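8 August 2021

# Are Machines Ready for Chores?

Readers of this blog have asked whether a household should expect to hand over its chores to a machine in the near future. My position remains that it should not, although the distance is shorter than it was when I last wrote on the subject in October.

The difficulty lies in variety. A machine that tightens the same bolt all day works in a setting arranged for its benefit. A kitchen is arranged for the people who live in it. Cups are left on their sides, towels are folded differently by each member of the family, and a drawer that opened easily last week may stick today.

I keep a written log of published and privately shared trials. Of the 142 attempts at clearing a table that I have entered so far, 34 were completed without a person stepping in. Most failures occurred at the moment of grasping. Clear objects are a particular problem, as many depth cameras read straight through them, and a cloth that shifts under the fingers makes matters worse.

Shop-floor work stands somewhat closer to practical use. Ornemik has reported steady results in sorting toothed plastic parts, provided that the parts arrive one at a time. Lilten takes the opposite approach and accepts a mixed bin, at the cost of speed: about 18 seconds for each pick. Neither firm claims that its system could be moved to a home without considerable further work.

I would therefore advise patience. Picking up one item from a covered table and putting it down where it belongs is still a fair test of the field. 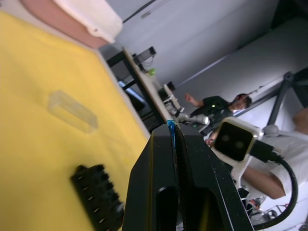
Narendra Singhal wrote in reply that the log is too strict, and that a machine needing help at one grasp in 4 would still spare his parents most of an evening's tidying.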